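Wrist camera in simulation: depth is wrong and planner refuses the approach under the structure edge
Ticket in: Clakano / perception and planning
Opened by: Léonie Collet
Assigned to: Valentin Masson
Priority: normal
Status: resolved

Léonie Collet wrote:

Hello, I am using Clakano with the simulated cell that we received from the Bitus team. The task is to bring the gripper under the edge of the structure and to take a part from behind it. On the old version the planner found a path almost every time. After the update it refuses, and the message is always the same:

planner: start state in collision (finger_left, octomap)

I looked in the 3D view and the finger does not touch anything. The gripper is open and there is free space on all sides. I tried the following:

- restart of the simulator and of the planner node
- clear the octomap by service call (it is good for one moment, then the error comes back)
- bigger padding, then smaller padding, no difference
- the joint limits file from the old version

If I disable the octomap completely, the planning works, but then the arm goes through the structure, so I can not use this as a solution.

Valentin Masson wrote:

Thank you for the clear report. When the map is cleared and the error comes back by itself, I suspect that the camera is writing the gripper into the map. Normally the self filter removes the fingers from the depth cloud before the map is updated. Can you please send me the value of self_filter/padding and the name of the frame which the filter is using? Also one color view from the wrist camera in the pose where it fails.

Léonie Collet wrote:

The padding is 4 mm. The frame is wrist_camera_link. I did not change it, it is what came with the package. The view from the failing pose is attached.

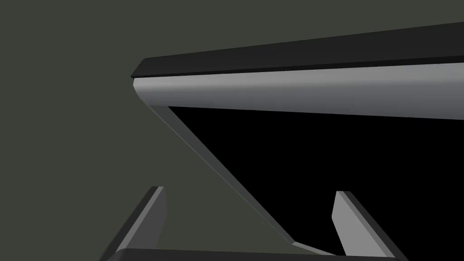 I also made a test with the arm in the home position, where the camera looks into open space. In this case there is no error for the first planning request, but when I ask for the second one it is refused. I do not understand why the first one is accepted.

Valentin Masson wrote:

The first request is accepted because the map is still empty at that time. The first depth message arrives a little later, and then the fingers are in the map.

I believe the frame is the problem. In the new version the depth cloud is published in the optical frame, with z pointing forward. Your filter still takes wrist_camera_link, where x is pointing forward. So the filter removes points in a place where there is no finger, and the real finger points stay.

Please change in the sensor file:

filter_frame: wrist_camera_link
to
filter_frame: wrist_camera_optical_frame

Then restart the perception node. It is not enough to reload the parameters, this one is read only at the start.

Léonie Collet wrote:

I changed it and restarted. It is better but not finished. The left finger is now accepted. With the right finger I get the collision message in maybe one of three attempts, and only when the arm was moving shortly before. If I wait some seconds before I send the request, it is fine.

Catrin Eynon wrote:

I join here because I had a similar thing on the Krishnan setup. When it depends on the movement, please look at the time stamps. On our side the simulator stamped the depth image at the moment of publishing and not at the moment of rendering. The filter then looked up the finger pose for the wrong time, and a thin line of points stayed along one side of the finger.

You can see the difference with:

clakano topic delay /wrist/depth

Léonie Collet wrote:

Thank you Catrin. The delay tool says 300 ms while the simulation is running at normal speed. I did not expect such a large value.

Valentin Masson wrote:

Yes, this is too much. With this value the filter will be wrong for any movement which is not very slow. Please set stamp_source: render in the simulator bridge. The default was changed to publish in the last version, and I am sorry to say that it is missing in the release notes. I have asked Corentin Riviere to add it.

I would also leave the padding where it is. A larger value would hide the error, but it would also remove points of the structure when the gripper comes near to it, and this is exactly where you need them.

Léonie Collet wrote:

With stamp_source: render the delay is gone. I sent 16 requests from the failing pose, with the arm moving before each one, and all were planned. The path goes around the edge as it should. I let it run again on Saturday with the other start poses and there was no refusal.

For me the ticket can be closed. One question remains: should I keep the old joint limits file, or go back to the new one?

Valentin Masson wrote:

Please go back to the new one. The old file has no acceleration limit for the wrist, and the controller will complain later on.

Changes for this ticket:
sensor file, filter_frame set to wrist_camera_optical_frame
simulator bridge, stamp_source set to render
joint limits, file from the new version restored

Closed by Valentin Masson. Linked to the documentation task of Corentin Riviere (release notes, default of stamp_source).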